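How to Put Together a First Budget for a Kitchen Robot Arm

I have helped with three of these budgets now, two for other people's labs and one for our own little group at Stestwood, and every time I sit down to do it I wish I had written the last one up properly. So I am doing that, with a cup of coffee next to me, and you will have to forgive me if I wander a bit!

Start with the task, and write it down in one plain sentence. Ours was "turn a stove knob and open a cabinet door." That sentence is what you go back to when a sales page starts tempting you with a longer reach or a second arm (it will). Ask what the heaviest thing is that the arm has to hold, how far it has to stretch, and how wide the gripper must open. If you can't answer those yet, you aren't ready to ask for quotes, and that's perfectly fine.

Next, spend time in simulation before you spend money on hardware. I know it feels like putting off the fun part. But a simulated kitchen lets you try different gripper shapes and camera placements in an afternoon, and you can change your mind as often as you like. We kept a shared folder of views from the gripper end and went through it together before we settled on anything, asking of each one how much of the room we could really see past the fingers.

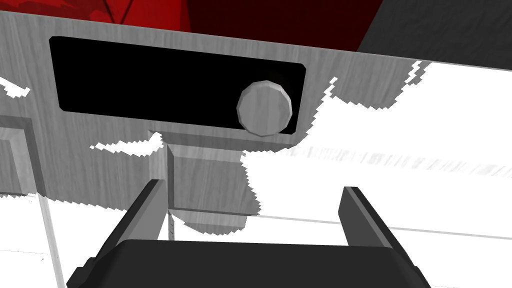 Both views are simulated, with the gripper open and nothing in its grasp. 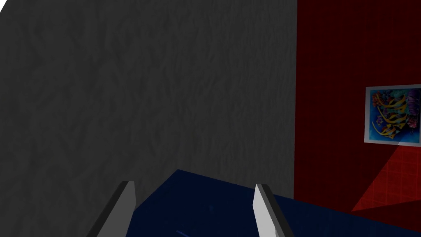 Marilou Lacson wrote to me after reading a draft of this page and wanted it said much more loudly that simulation has a cost of its own. Her group at Montoya planned for the arm and forgot the computer, and then had to go back and ask for a decent graphics card halfway through September. Put the workstation on the first page of the budget, she says, and put somebody's hours next to it.

She is right, and I have moved it up. So, the lines I would put in, in the order I'd fill them out:

Workstation and storage
Staff hours for building and fixing the simulated rooms
The arm and its controller
Gripper, plus one full set of spare fingers
Cameras, mounts and cables
A table or stand that doesn't wobble
Emergency stop and floor marking
Shipping, and any import charges
Service plan, if you want one

Cables and mounts always look too small to bother with. I set aside $1000 for them and for the odds and ends that go with them, and we used nearly all of it. Spare fingers are the other thing people cross out to save a little, and I would beg you to leave them in. You will bump the counter. Everyone bumps the counter.

Then get 3 quotes, all for the same written list, and ask each seller how long delivery takes and what is left out of the price. The quote we had from Gondine looked lovely until Iman noticed that the controller was listed separately on the second page. Lumel came in higher but with everything included, and once we had lined the two up the gap was tiny.

Last of all, add 10 percent on top for surprises and don't let anyone talk you out of it. If you have to trim, trim the service plan first and the cameras second, and keep the workstation as it is. Our lead time was 40 days from order to crate, so count backward from the day you need to be running and send the order in well before that.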